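3.2 What people keep within reach

I came to this part of the study through my own kitchen, which I suppose is how a lot of household research starts. I have a drawer for tea, a drawer for string and dead batteries, and a stretch of counter where things land and stay for weeks. When Vibeke Egilsson and I began planning the Nemport interviews, I wanted to ask about that stretch of counter first and the cupboards later. Vibeke wanted it the other way around. We tried both orders in the pilot, and she let me have mine.

The full set covers 167 households, all of them in the Ladefoged blocks or the streets right behind them. Each household kept a snack diary for the month of August and then sat down with one of us for a long talk at the kitchen table (I did most of the morning ones, Attila Takács took the evenings). The diaries gave us 897 entries we could use. I threw out the ones that just said "same as yesterday," which hurt, as some of them were very likely true!

What jumped out at me first was how much people's talk about snacks is really talk about packaging. They'd tell me about a box before they told me what was in it. A carton that stands up on a shelf gets talked about as a supply, something the house owns. An opened sleeve of cookies gets talked about as a problem to be dealt with by bedtime. One woman told me she'd never eat "a whole box" of anything, and then cheerfully described finishing one over two evenings, because to her that was two separate halves. I loved that interview.

Shortbread came up far more than I'd guessed. People put it in a class of its own, somewhere between everyday food and a present, and the tartan carton seems to do a good deal of that work (see Figure 4).
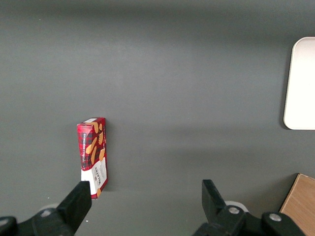
Figure 4. Walkers vanilla shortbread in its red tartan carton.

Several people told us they'd put a box like this one out for visitors but would feel odd opening it alone. Others kept it in the bedroom closet, well away from the kids. Oduor Urio, who coded the interviews with me, started marking these as "guest food," and the label stuck. By the end we had 356 passages under it, and shortbread, boxed chocolates and canned drinks made up most of them. Canned drinks surprised us both. I had them down as the most ordinary thing in the house, but a can is also a single serving that nobody else has touched, and hosts seem to care about that quite a bit.

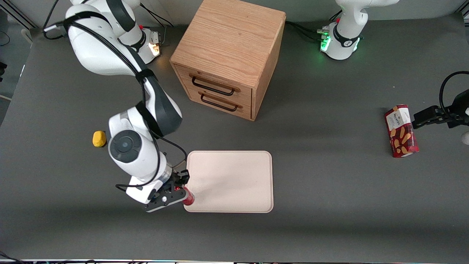
Guest food raises the question of where things wait before they're offered, and I'd split the answers into put away and put out. Put away means a door or a drawer has to be opened. Put out means a plate, a bowl, or most often a tray, and the tray is the one I find interesting, as it marks off a bit of table and says that whatever is on it may be taken. A small red can at the corner of a beige tray, partly over the rim, reads quite differently from the same can on the bare tabletop, and differently again from one shut in the oak drawers behind it. The people we talked to were very sure about this. Put the can on the tray and a guest can pick it up without asking. Put it in the drawer and the guest has to be told it exists. Leave it on the table and it probably belongs to someone.

That third case caused most of the arguments at home. Attila has a whole run of passages about food left on a table by one person and eaten by another, with both of them feeling wronged. I won't go through them all, but in nearly every one the eater says some version of "it was just sitting there," and the owner says the same words right back as proof of the opposite. We come back to this in Section 4, where the diaries help sort out who usually gets the last one.

One caution on the drawers. Our question asked about "a drawer or cupboard" as if they were the same, and Sólveig Thygesen pointed out after reading a draft that they may not be. You look down into a drawer and straight into a cupboard, so things at the back have different chances of being remembered. She's right, and I'd ask about them separately next time.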